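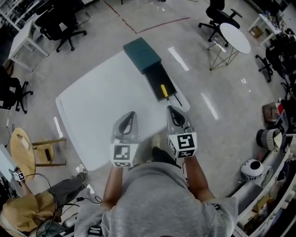
Mosia is a small word list for people who write or translate assembly instructions, the folded sheets that come with shelves, bed frames and garden benches. It pairs the terms used in English, Czech and German sheets and notes where they disagree. Hand tools cause most of the trouble. A screwdriver is one word in English, but the older Czech sheets in the set use several, and the translators did not always pick the same one twice within a single sheet. Tables, panels and rails come next.

What is in the folder

terms.csv — the main list, one term per row
sheets.csv — the sheets the terms were taken from, with year and maker code
notes.txt — longer remarks on hard cases
old/ — the first version, kept so that earlier references still work

The list draws on 200 sheets. Most came from a shop in Groton that kept one of everything it sold and let us copy the lot. The rest came from the Trnka workshop, which closed its packing room in March and passed on two boxes of paper.

Columns in terms.csv

id: a number that never changes, even if the row is moved
en, cs, de: the term in each language, lower case unless the language says otherwise
part_of: the larger thing the term belongs to, blank if none
seen_in: sheet ids, separated by semicolons
status: ok, doubtful or dropped

Dropped rows stay in the file. Please filter them out yourself. The files are UTF-8 with commas, and fields that contain a comma are in double quotes. Some spreadsheet programs will try to read seen_in as a date. Import it as text.

How the terms were picked

Eduard Hubáček read the Czech sheets and marked every noun that named a part, a tool or a fastener. The English and German sides were then matched by hand from the same sheet where possible. Where a sheet had only one language, the match came from another sheet by the same maker, and the row is marked doubtful until a second reader has checked it.

Verbs were left out. We tried a set of them (tighten, slide in, tap down) and the matches depended too much on the drawing beside the text.

Known problems

The German side is thin for garden furniture. Only 8 sheets cover it.

"Dowel" and "peg" are mixed up in 11 rows. The sheets mix them up too, and we have kept what was printed.

Spelling follows the sheet, including mistakes. A corrected form is given in notes.txt.

Sheet ids that begin with R come from the Rurkham batch, which was scanned at low quality. Accents may be wrong there. If a Czech term looks odd and its only source is an R sheet, check it before using it.

Changes

Version 10, 17th September
Merged the two rows for "cam lock"
Added part_of for drawer parts
Moved the bed frame remarks into notes.txt

Use

The list may be copied and changed for any purpose. The sheets themselves belong to their makers and are not included. Corrections should give the row id, the new term and the sheet where you found it — a photo of the line is enough.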